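Cloth napkins and tea towels: washing, folding and storing

Last updated 25 Nov 2023

We changed from paper napkins to cloth at Rolland two winters ago, and these notes are what we now follow at home as well. They cover plain cotton and linen squares. Anything with embroidery or a fringe wants a gentler wash than the one given here.

## Washing

- Wash dark colours on their own for the first three washes. Plum, navy and bottle green all lose dye at the start.
- Scrape off candle wax with a blunt knife before the napkin goes in the basket.
- Treat red wine and beetroot with cold water and a little washing-up liquid. Leave for half an hour, then wash as normal.
- Skip the fabric softener. It leaves a coating and the cloth stops soaking anything up.

Dolores Schumacher adds a cup of white vinegar to the rinse for towels that have gone stiff. It works on linen too.

## Drying and pressing

Pull each square straight while it is damp, corner to corner, and hang it by one edge. If you do this properly most cotton needs no iron. Linen should be pressed on the wrong side before it is fully dry.

Don't fold anything that still feels cool to the touch. It will smell by the end of the week.

## The triangle fold

This is the base for most table folds, and it is also a good way to check whether a cloth has kept its shape.

1. Clear a smooth, hard surface. A bare tabletop is better than a bed or an ironing board.
2. Lay the cloth flat with the wrong side up.
3. Take one corner across to the opposite corner and line up the points.
4. Hold the points down and smooth towards the long edge.
5. Press the fold with the side of your hand. 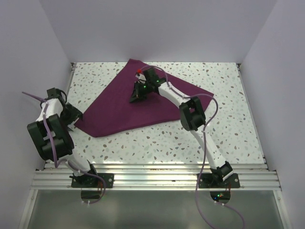
*Plum cloth in a rough triangle, with soft creases still to smooth out.*

If the points won't meet, the cloth has shrunk more one way than the other. Damp it, pull it square and try again. Cloths that are past saving go in the rag box.

## Storing

Keep sets together with a strip of cotton tape. Yannick Huet rolls his in a drawer, which saves pressing but takes up more room. Put the clean ones at the bottom of the pile so that the whole set wears evenly.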